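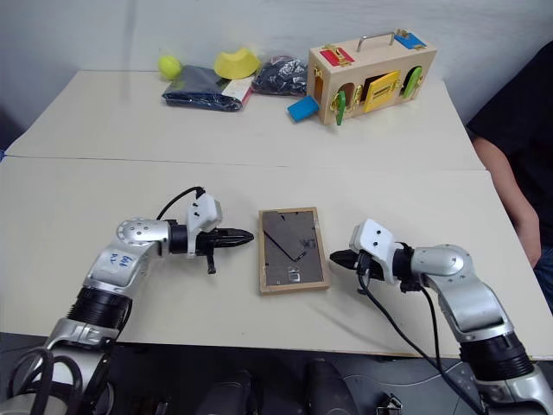 생활 · 집과 물건

액자는 뒷면부터 늙는다

벽에 걸린 액자를 마지막으로 뒤집어 본 것이 언제인지 기억하는 사람은 드물다. 이사하는 날이거나 도배를 새로 하는 날, 아니면 못이 빠져 액자가 떨어진 날이다. 그때 처음으로 뒤판의 종이테이프가 누렇게 말라 있고, 고리 나사가 반쯤 빠져 있고, 모서리 틈으로 먼지가 들어가 있는 것을 본다.

집에 걸어 두는 사진과 그림은 대개 앞면만 관리를 받는다. 유리를 닦고 삐뚤어진 것을 바로잡는 정도다. 하지만 안에 든 종이가 상하는 원인은 대부분 뒤쪽과 가장자리에 있다. 습기는 벽에서 뒤판을 거쳐 들어오고, 값싼 판지에서 나온 산은 몇 해에 걸쳐 종이로 옮겨 간다. 오래된 사진을 꺼냈을 때 테두리를 따라 갈색 띠가 생겨 있다면 매트지나 뒤판이 원인일 가능성이 높다.

기자는 지난겨울 부모님 댁을 정리하면서 액자 18점을 한꺼번에 내렸다. 결혼사진, 졸업사진, 달력에서 오려 낸 풍경화, 할아버지의 붓글씨가 섞여 있었다. 그 가운데 8점은 종이가 유리에 붙어 있었다. 매트지 없이 사진을 유리에 바로 대고 끼운 것들이었다. 억지로 떼면 표면의 막이 유리 쪽에 남는다. 결국 유리째로 촬영해 인화를 새로 하고, 원본은 손대지 않은 채 상자에 넣었다.

동네 액자 가게 플로넥(Florneck)에 나머지를 들고 갔다. 시장 뒷골목에 있는 작은 공방으로, 간판보다 문 앞에 세워 둔 몰딩 견본이 먼저 눈에 들어온다. 가게에서는 액자를 받으면 앞면은 보지 않고 곧장 엎어 놓는다. 뒤판을 고정한 핀이 녹슬었는지, 테이프가 떨어진 곳이 있는지, 나무틀이 벌어졌는지를 먼저 확인한다. 견적은 그 자리에서 나온다. 뒤판과 매트지를 중성지로 바꾸는 작업이 가장 많고, 틀까지 새로 짜는 경우는 그보다 훨씬 적다고 한다.

중성지라는 말은 가게마다 조금씩 다르게 쓰인다. 산을 뺀 종이만 가리키기도 하고, 산을 중화하는 성분을 더한 종이까지 묶어 부르기도 한다. 기자가 고른 것은 애도마이티스(Adomaitis)라는 수입 매트지였다. 일반 매트지보다 비쌌고 색은 네 가지뿐이었다. 붓글씨에는 그중 가장 어두운 미색을 썼다. 흰색을 대어 보니 누렇게 바랜 화선지가 더 누렇게 보였다.

틀을 바꿀지 말지는 취향과 예산의 문제다. 나무틀은 모서리가 먼저 벌어진다. 네 귀퉁이를 45도로 잘라 맞붙이는 방식이 흔한데, 난방을 켜고 끄는 일이 되풀이되면 나무가 줄었다 늘었다 하면서 이음매에 틈이 생긴다. 틈이 종이 한 장 두께라면 접착제를 넣고 띠쇠로 조여 하룻밤 두면 된다. 그보다 넓으면 틀을 분해해 다시 잘라야 하고, 그만큼 크기가 줄어든다.

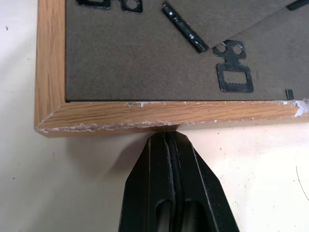

집에 있는 오래된 액자의 뒤판은 얼마나 자주 갈아야 할까?

정해진 주기는 없다. 마른 방에 걸어 두었고 중성지를 썼다면 십 년 넘게 그대로 두어도 된다. 일반 판지를 쓴 액자는 2년에 한 번쯤 내려서 뒤판의 색과 냄새를 확인하고, 얼룩이 있거나 판이 휘었으면 그때 바꾸면 된다.

거는 자리도 따져 볼 만하다. 북쪽 외벽은 겨울에 결로가 생기기 쉬워 액자 뒤에 곰팡이가 핀다. 욕실 맞은편 벽도 좋지 않다. 꼭 그 자리에 걸어야 한다면 뒤판 아래쪽 두 귀퉁이에 펠트나 코르크 조각을 붙여 벽과 사이를 띄운다. 공기가 지나갈 틈만 있어도 벽지에 네모난 자국이 남는 일이 크게 줄어든다.

빛은 습기보다 느리게 작용하지만 되돌릴 수 없다. 컬러 사진은 붉은색부터 빠지는 경우도 있고 전체가 푸르스름해지는 경우도 있다. 자외선을 막는 유리가 도움이 되지만 완전한 해결책은 아니다. 부모님 댁 거실에서는 서쪽 창을 마주 보던 가족사진의 색이 가장 많이 빠져 있었다. 같은 날 뽑아 서랍에 두었던 사진과 나란히 놓고서야 얼마나 바랬는지 알았다.

고리와 줄도 점검 대상이다. 가는 철사는 꼬인 부분부터 끊어진다. 무게가 있는 액자라면 줄 하나에 매다는 것보다 양쪽에 고리를 달아 못 두 개에 거는 쪽이 안전하다. 못 위치를 맞추기가 번거로울 때는 뒤판에 종이를 대고 고리 자리를 표시한 다음, 그 종이를 벽에 붙여 못을 박으면 된다. 석고보드 벽에는 전용 앵커를 쓴다.

나무틀의 잔흠집은 직접 손볼 수 있다. 색이 맞는 왁스 스틱을 문질러 채우고 마른 천으로 닦아 낸다. 기자는 프릴텐트(Priltent)의 밝은 참나무색을 썼는데 실제로 발라 보니 통에 적힌 이름보다 붉었다. 안 보이는 아래쪽에 먼저 시험해 보는 편이 낫다. 얇은 무늬 필름을 씌운 틀은 사정이 다르다. 흠집 가장자리의 필름이 들떠 있으면 왁스를 바르기 전에 풀로 눌러 붙여야 한다.

액자를 열었을 때는 안에서 나온 것을 버리지 않는 것이 좋다. 오래된 액자에는 신문지나 상자 종이를 뒤판 삼아 넣은 것이 많고, 사진관 도장이나 날짜가 적힌 쪽지가 함께 들어 있기도 하다. 할아버지의 붓글씨 뒤에서는 접힌 영수증이 나왔다. 표구값과 6월이라는 글자만 읽을 수 있었고 연도는 지워져 있었다. 산성 종이이므로 작품과 함께 다시 넣지는 않고, 따로 비닐 봉투에 담아 뒤판 바깥에 붙였다.

새로 손본 액자들은 절반 가까이 부모님 댁으로 돌아갔다. 자리는 조금 바뀌었다. 서쪽 창 맞은편에는 달력 풍경화가 걸렸고, 가족사진은 복도로 옮겼다. 붓글씨는 아직 포장을 풀지 않았다. 걸 만한 벽에 에어컨 배관이 지나가고 있어, 배관을 옮길지 다른 방에 걸지 정하지 못했다.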